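Merkorero corded handset phone, white: review
Reviewed by Pei-shan Poon
Home and Office > Phones > Corded

Price paid: $30
Colour: white
Tested for: 453 calls, March onward
Power: line powered, no adapter

The Merkorero is a basic corded phone with the keypad built into the handset. I bought it to replace an Adeo that had developed a crackle on the receive side. It connects to a standard analogue line or to the phone port on a modem. There is no display, no answering machine and no caller ID.

Setup took two minutes. The line cord supplied is too short for most rooms, so budget for an extension. The coiled cord clicks in firmly at the handset end and has not worked free. Tone dialling is the default. Pulse dialling is available through a key sequence in the manual, but I have no line to test it on.

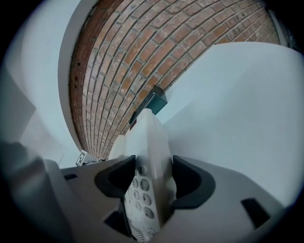 4 min read

Keypad. The buttons are small, round and grey, set in columns and rows on a white body. Travel is short with a definite click at the bottom. I logged misdials over the test period and most came from hitting two keys at once with the side of the thumb. Anyone with large hands should try one in a shop first. The printing on the keys is modest in size and the keys are not backlit, so dialling in a dark hallway is guesswork.

Because the keypad is in the handset, you have to take the phone away from your ear to work through a menu. The Moynihan desk model, with its keys on the base, is better for anyone who spends the day pressing 1 for accounts.

Audio. Receive volume has three steps. The middle one is enough in a quiet room and the top one is usable beside a running dishwasher, with slight distortion on loud voices. Sidetone is on the low side. Huệ Đặng took the far end of the test calls and rated outgoing speech clear at normal distance, dropping off noticeably once the mouthpiece slipped under the chin. The response is narrow, as expected on an analogue line.

Handling. The handset is long and fairly light. The upper end is a plain rounded block that sits flat against the ear and wipes clean easily. It is less secure between ear and shoulder than the old Adeo, which had a deeper curve. White shows ink and newsprint. A damp cloth removes both.

Cord. The coils are tight and return to shape after a full stretch. Like every coiled cord it picks up a twist over time. Let the handset hang and unwind every few weeks, or add a swivel from a hardware store.

Ringer. Two levels and off. The high setting carries through one closed door. There is a single ring pattern, a fast electronic warble that I would not call pleasant.

Compared with the Zusden at twice the price, you give up a speakerphone and ten memory keys. Call quality between the two was close enough that I could not pick them apart with the labels covered.

Good: clear audio, no power supply, firm cord connection, price
Not so good: small keys, no backlight, short line cord, ringer tone

Score: 7/10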